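Sorting Household Plastics at Drop-Off Points in Loromden
Student Project Report
Department of Environmental Studies, Indar College
Submitted Thursday, May 11, 2023

1. Background
The town of Loromden ended curbside collection of plastics last July. Residents now bring their plastics to two drop-off points, one on Baumgartner Street and one beside the Grernura parking lot. This project examined whether the signs at each point affect how well residents sort.

2. Method
The Baumgartner Street point has printed signs with words only. The Grernura point has signs with color drawings of accepted items. A survey form was left at both points for four weeks. In total, 409 forms were handed out and 180 were returned complete. Forms with missing answers were set aside.

3. Results
Of the 180 residents who completed the form, 140 said they read the sign before sorting. Residents at the Grernura point were more likely to name the accepted items correctly. Caps, film and yogurt cups caused the most confusion at both points.

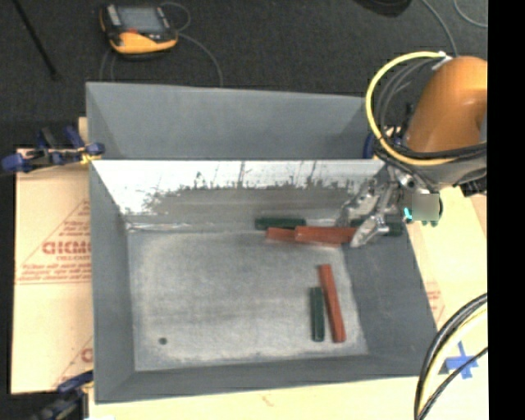

Several residents wrote that they would sort more carefully if they knew where the material went next. Others asked for longer opening hours, a matter outside the scope of this project.

4. Limits
The survey reached only people who already use the drop-off points. The two points also serve different neighborhoods, and the project did not control for this.

5. Recommendations
The word-only signs on Baumgartner Street should be replaced with the drawn version. Caps and film should be given their own line on both signs. A second survey after the change would allow a direct comparison at the same site.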